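## Sorting winter clothes on the bed

The bed is the best table in the house for this job. It is wide, it is the right height if you sit beside it, and you can't go to sleep until it is cleared.

**Before you start**

- Pull the quilt back to the head of the bed. If you use a bamboo mat, leave it on. Clothes slide on it easily and lint brushes off.
- Empty every pocket. Tissues left in a coat will still be there in December.
- Close zippers and snaps so they don't catch on knits.

**Order of work**

Take the bulky pieces first – quilted jackets, lined coats, anything with padding. Lay each one flat with the sleeves out, check the cuffs and collar, then fold the sleeves in and fold the body up from the hem. Leave thin garments and odd pieces of cloth at the corner of the bed until the big things are done.

Clothes and a bamboo mat on the bed, with the dark wood furniture close by:

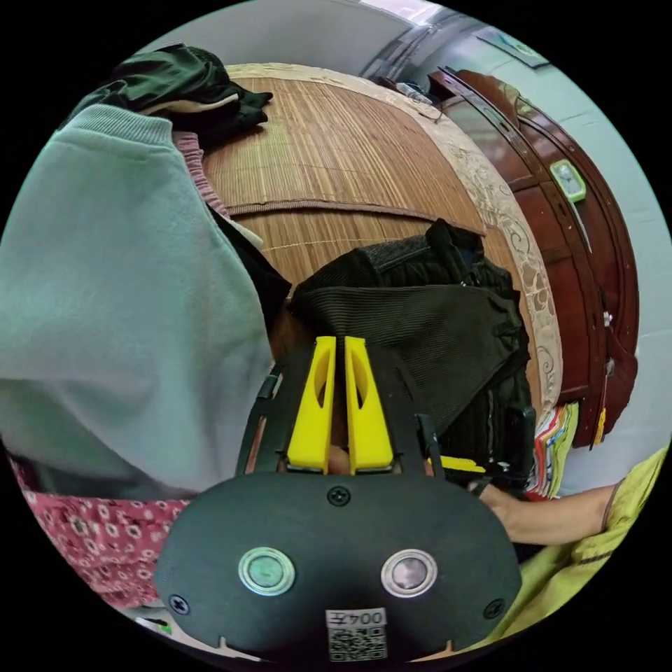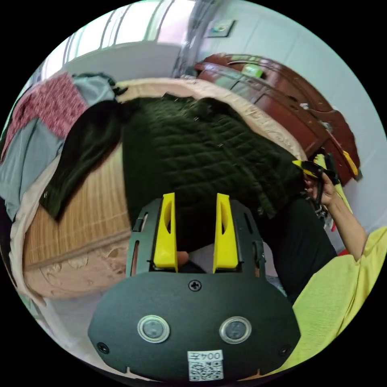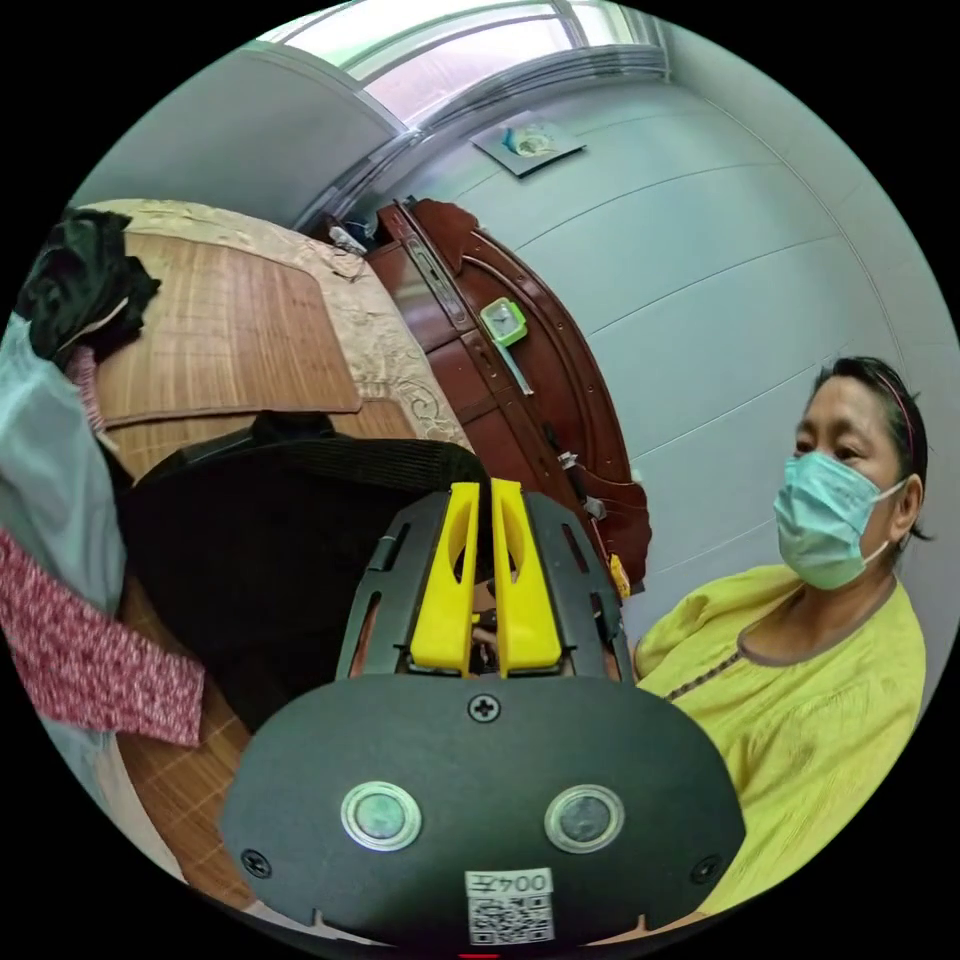 Padded jackets should not be squeezed hard. Vaida Rozīte in Rellham packs hers under a 30-liter limit per bag and puts the heaviest at the bottom. I use whatever bag is free, but I don't force the zipper.

**Velvet and other pile fabrics**

Fold these with the pile facing in, and put them on top of the stack. Brush them in one direction first. A crease in velvet can be steamed out from the back, but it takes a while.

**Putting away**

- Wipe the wardrobe shelf with a damp cloth and let it dry with the doors open.
- Keep one light jacket out. Spring evenings are still cold.
- Write what is in each bag on a slip of paper and tuck it under the strap.

Shake out the mat when you finish and wipe it along the slats with a wrung-out cloth.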